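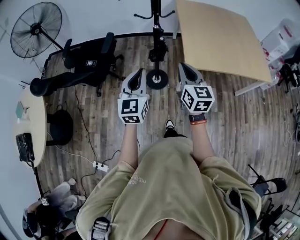

**Request 757: certificate number on framed cel does not match the register**

Department: Authentication and Buyer Support, Umulport Animation Art
Opened by: Noreen Memon (buyer)
Assigned to: Adeel Jadoon
Status: Closed, corrected certificate issued

**Buyer's statement**

The buyer purchased a hand-painted limited edition cel, "Skirville at Midnight," in its original frame. The plate on the front of the frame reads 242. The certificate of authenticity in the envelope on the back reads 224. When the buyer entered the certificate number on the register page, the page returned a different title from the same studio series. The buyer asked whether the cel was genuine, and whether the sale could be reversed if it was not.

**First response, Adeel Jadoon**

The buyer was thanked for the report and asked to supply the following:

- the number written in the lower margin of the cel, if it can be read without opening the frame
- the wording of the embossed seal
- the name of the gallery shown on the back label
- the order number from the sales receipt

The buyer was also asked not to remove the backing paper. Our return terms require that it be intact.

**Buyer's reply**

The margin number is partly covered by the mat. The last two digits, 42, can be read. The seal reads "Ngata Studio Editions." The back label names the Stillthorpe gallery. The order number was supplied and matches our sales record.

**Register check**

Entry 242 in the Ngata register is "Skirville at Midnight," framed at Stillthorpe and released to us with nine other pieces. Entry 224 is "The Lamp Thief," from the same series and the same delivery. It was sold to a second buyer, whose name is withheld from this record.

The register contained no error. The fault was therefore limited to the paper certificates, and an exchange between the two envelopes was considered the most likely cause.

**Contact with the second buyer, Noreen Kiani**

The second buyer was reached by telephone and agreed to look in the envelope. The certificate inside reads 242 and gives the title "Skirville at Midnight." The second buyer had not noticed the difference and had no complaint about the piece.

**Decision, Fahad Khokhar**

A direct exchange of certificates between the two buyers was considered and declined. It would have required sharing one buyer's address with the other, and the 224 certificate has a crease across the signature line that the buyer did not cause. Both certificates are to be returned to this office in prepaid envelopes, marked void, and replaced. The register will carry a note on each entry stating that the certificate is a second issue.

The buyer asked whether a second issue would lower the resale value. We are unable to give an opinion on future prices. The replacement carries the same edition number, title, and seal as the original, and the reason for the second issue will be stated in full to any later owner who inquires.

**Follow-up**

1. The 242 certificate was received from the second buyer and voided.
2. The 224 certificate was not received within the period allowed. A reminder was sent. The buyer replied that the prepaid envelope had not arrived, and a second one was mailed.
3. The 224 certificate was received and voided.
4. Replacements were signed by Usman Marwat for the register office and sent by tracked mail. Delivery of both was confirmed in August.
5. A framing credit of $40 was applied to each buyer's account, valid for 60 days.

**Note for staff**

The remaining eight pieces from the same delivery were checked against the register before release. All certificates agreed with their frame plates. Until further notice, the envelope is to be opened and the number read against the plate at the packing table, with the initials of the person who read it entered on the packing slip. Slips without initials are to be sent back to Adeel Jadoon.

Buyer confirmed receipt and agreed to closure. Any further question on this piece should quote request 757.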